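3.2 Where the odd socks go

I'll admit I came to this part of the study with a bit of a grudge, having lost more socks than I care to think about. Most of the household diaries treat sock sorting as the dull bit at the end of laundry day, and we nearly left it out of the coding altogether. Then we went back through the 988 diary entries and found that people had plenty to say about it (far more than about ironing!). In 536 of them the writer grumbles about a sock with no partner, so in it went.
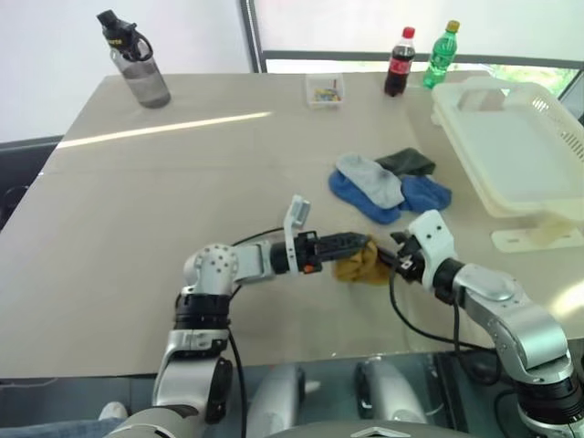
Gavwood, January

Figure 2. Sorting table with a small heap of socks, grey, bright blue and dark green, and a mustard-yellow one held up apart from the rest. The white basket stands to the right of the heap.

What I like about a table like this is how ordinary it is. There are drinks bottles along the back, a little clear box of bits and bobs, and the socks have to share the space with all of it. Our diarists in Joston and Dresau described much the same thing: sorting happens on whatever flat surface is going, and the surface is hardly ever cleared first. One of them does hers on the piano lid, which I rather admired.

Colour came up again and again. Bright socks get picked out early and the greys and blacks are left until last, when the light is going and everybody is fed up. We coded this as "easy first" and the two of us doing the coding hardly ever disagreed over it.
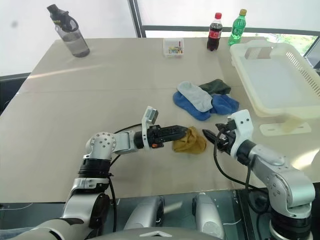
The other habit worth a mention is bunching. A sock comes off the line or out of the drum in a lump, and people differ a good deal in whether they flatten it before looking for its match. The flatteners told us they were checking heels for holes as they went. The others match lump to lump and sort it out on the morning they need them (I'm firmly in this camp). Jitaru households were nearly all flatteners, and I still don't have a good explanation for that.

Baskets are taken up in section 3.3, along with the drawer, the bag on the door handle and the bottom stair.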